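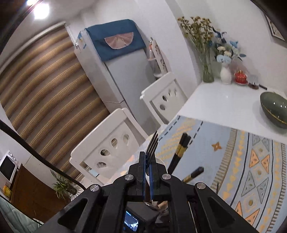 A fork in the fingers of a hand gripper. Housekeeping staff at Jallidmont now spend part of the week recording table work.

Work > Services > Interviews

August | By Yi-an Ha

Print this article | E-mail this article

Hye-jin Shim laid tables and cleaned kitchens for Jallidmont for a long time before she was asked to teach the job to a machine. She is 56 and runs the housekeeping crew, which looks after serviced flats and the dining rooms that go with them. There are 33 people on it.

The machine comes from a firm called Ditar. It is a pair of arms on a wheeled base, known in the building as Dijkstra, and at present it clears tables and sorts cutlery in the main kitchen. It learns from recordings. Staff pick things up and put them down with a gripper held in the hand, and the movements are saved and passed on to Ditar.

"They told us it would be like using tongs," Shim says. "It is a bit like tongs. But with tongs you don't mind if you do it a funny way. With this you have to do it the way you'd want it done back to you."

A fork was harder than she expected. Her own fingers slide under the handle without her thinking about it, and the gripper has only two. "You come at it from the side, or you tip it up first. I spent a whole morning on forks. Then Jin-sol came in and did it straight off, which annoyed me."

Jin-sol Maeng is the youngest on the crew and did most of the early recordings. The first batch Ditar asked for was 1000, split between cutlery, cups and bowls. Maeng says the number sounded silly until she got going. "Each one is short. It's the putting back that takes time, because you have to set it all out again and not the same as before. I had a chopstick here, a chopstick there. You start to run out of places."

The recording is paid at the ordinary hourly rate, and that was the first argument. Dae-han So, who speaks for the crew in talks with management, wanted a higher rate for it and did not get one. He did get a limit of eight hours a week for each person, and a written promise that time spent recording would not be taken out of anyone's cleaning hours.

"My view was that it's skilled," So says. "They're not buying an hour of wiping down, they're buying how you do it. You can use that again and again. I still think so. But people were more bothered about their shifts, so we fought about the shifts."

Some of the shifts have changed all the same. The late clearing shift in the main kitchen used to need four people and now needs two, with the machine. The other two were moved to mornings. One was pleased. The other had a second job in the mornings and left in the spring, and she has not been replaced.

I asked Shim whether she felt responsible for that. She took some time over it.

"A little, yes. I showed it how to stack. I know the way it stacks, it's my way, big ones first and then turn the small ones. So when I see it on the late shift I think, well, that's me, and I'm at home. And she isn't here."
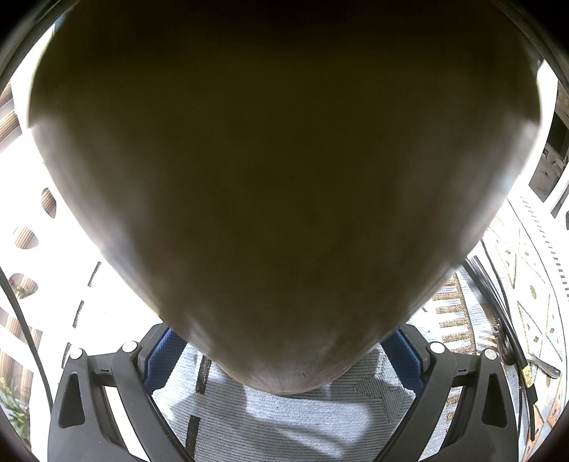
Ditar's side of the work is looked after by Ignacio Aguirre, who visits every few weeks and asks for different things each time. At first he wanted everything tidy. Now he asks for the awkward cases: large things as well as small, and rooms with the blinds up. Staff had been drawing them to keep the light even, and the machine did badly in the flats during the day. With the sun coming in, a tablecloth is part bright and part grey shadow, and whatever is held between the blue pads darkens the cloth further. Aguirre says those recordings are worth more to him than the neat ones. "The crew know what a table looks like at noon," he says. "I didn't think to ask them soon enough."

He is careful about what he promises. The machine can't do beds and he does not expect it to. It is slow with glasses. When it drops something it stops and waits for a person, and in the kitchen that person has usually got their hands full.

So has a list of those stops pinned up by the staff lockers. He started it so there would be a record if management claimed the machine needed no minding. Maeng adds to it more than anyone. She has also asked Ditar about training – they run a course for people who check recordings – and is waiting for an answer.

Shim has not asked. She has her own complaint, which is her wrist. The gripper is heavier than a plate and the cable gets in the way of her sleeve, so she does her recording hours early, before the cleaning, and swaps hands when she remembers to. A lighter model, the Tostis, was meant to arrive at the start of the summer.

"Ignacio says next month," she says. "He said next month last month as well."

Print this article | E-mail this article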